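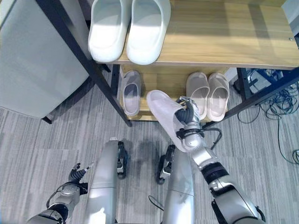
I've stopped worrying about planning, the learned policy does it for me, was one comment on last term's course forum, and several people agreed with it. I'd like you to hold that thought loosely through this handout and see how much of it is left at the end.

Woston Robotics Software, Lecture 2
Task state, and why your success rate is probably wrong

Reading before the lab: the Stalside task notes, sections on state and termination. Skip the section on user interface.

1. What the task says and what the software hears

The running task is putting slides on a shoe rack. In words: every slipper ends up on a shelf, next to its mate, facing the same way. A child can follow that. Now try to write it as a test a program can run on one camera view, and you will find that you need at least these:

which slippers are on the rack
which one is in the gripper
which slipper is the mate of which
where there is free space wide enough for a slipper
which way each toe points

The first two are fairly easy. The third is where I get suspicious of demos. A single gray slipper on the lower shelf and a pale gray, almost white one in the hand might be mates, or the lighting might be fooling you. The white pair on the shelf above is a candidate too if all your matcher looks at is color, and it already has both its members. A matcher that scores each slipper against each other slipper on its own will cheerfully give you a pair of three. Pairing has to be solved for the whole rack at once. It's an old, dull assignment problem and you should use an old, dull solver for it.

Also note that bright light on the upper shelf and shade on the lower one will move color values further than the difference between two of the slippers. If your perception module reports "gray, confidence high" under both, ask what the confidence is a confidence of. Usually it's the confidence that the training set contained something like this.

2. Free space is not a detection

People add a "gap" class to their detector. Please don't. A gap is what's left over when you know the shelf and the things on it, and it depends on what you intend to put there. Between the lone gray slipper and the pair to the right of it there is open shelf. Is it big enough? For a slipper going in straight, maybe. For one going in at an angle with the fingers clamped on the strap, you have to add the width of the hand, and then get the hand back out again.

The exit move is the part most planners in this course forget. Rotich, the planner we use, will check the path in if you hand it the held object as an attached shape. It will check the path out only if you ask, and with the defaults you haven't asked. Look at your config file before the lab. If retreat_check is missing, it's off.

The other thing to add by hand is the shelf above. Placing on the lower level means working under a board. A planner with no board in its collision model will produce a lovely short path through it.

3. Terminate when?

The Stalside set has 3467 recorded attempts at this task. The shipped checker marks 2362 of them as successes, which is more than two thirds, and you will see that number quoted in reports as if it were a fact about the robot. It's a fact about the checker. The checker fires when every slipper mask overlaps a shelf mask for one frame. Consider what passes:

a slipper still held, hovering in front of a shelf from the camera's point of view
a slipper lying across its neighbor
a slipper in the right place with the toe the wrong way round

None of these is rare. A camera at head height looking steeply down is close to the worst place for telling "on" from "in front of", and the lower level is partly hidden by the upper one and by the arm. I would want depth, or a second view, or at the very least a rule that the gripper must be open and clear before the checker is allowed an opinion.

There's also a step limit of 3000. Attempts that hit it are counted as failures, fine, but the limit was chosen to suit the logging buffer. Raise it and the rate changes. Lower it and the rate changes the other way. Neither tells you anything about placing slippers — so report the limit next to the rate, every time.

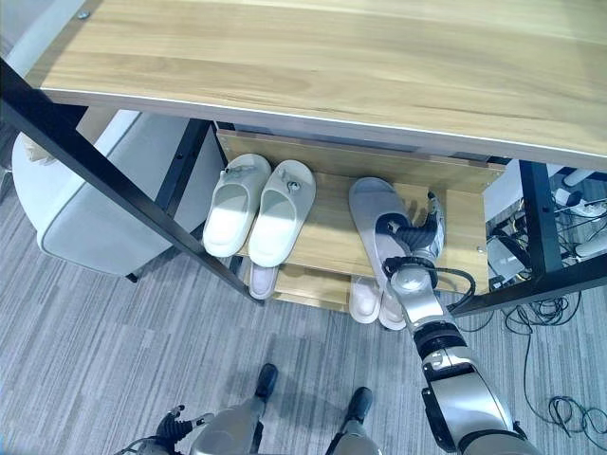 When should the gripper be allowed to let go?

After the sole has contact with the shelf and the force on the wrist has dropped to what the hand alone weighs, held for a short window. Position alone isn't enough to open the fingers.

That rule will cost you some speed and students always object to it. The objection is usually that the policy "learned" a release. What it learned is when the people in the training data released, and they could feel the shoe. Your policy, in most setups, can't.

Fingers over the front strap, slipper lying diagonally on the upper level with its toe to the rear panel: is that a finished placement? By the shipped checker, very likely. By our own definition in section 1, no. It's in the hand, and the white pair to its left faces the front. A checker that can't tell this apart from a finished rack shouldn't be grading anything, including your lab report.

Think about which level the target was, too. Nothing in a single view says whether the upper level was the goal, a mistake, or a spot to rest before a second try. The plan knows. If your system has no explicit plan, then no part of it knows, and you'll be guessing from video afterward. I've spent whole afternoons in June doing that and don't recommend it.

4. What to log

Log the goal slot at the moment it is chosen, and again each time it changes. Log the pairing, all of it, including the scores that lost. Log gripper command and gripper state separately; they disagree more than you'd expect. Log the reason for every replan as a code from a fixed list and not as free text (last term's free text included "weird" and "weird again").

Don't log full images at every step just because the disk is big. The Zakorwood viewer slows to a crawl on those files and you'll end up looking at none of them. Keyframes on events are fine: grasp, goal change, contact, release, retreat done.

5. Lab task

Work in pairs. Take the shipped checker and break it: find attempts it marks as successes that you would not accept if you owned the shoes. Sort them by cause. Then write your own checker and run it on the same attempts.

Hand in both rates, the step limit you used, and the cases where your checker and the shipped one disagree. If your new rate is higher than the old one, expect me to ask for the recordings.

Two warnings. Thresholds tuned on the same attempts you report on are worth nothing, so hold some out before you start. And a checker that says "can't tell" is allowed, even welcome, as long as you count those separately and don't quietly drop them from the bottom of the fraction.

Next lecture: grasp choice, and why holding a slide by the strap makes the placing harder than it needs to be. Bring a slipper if you have one.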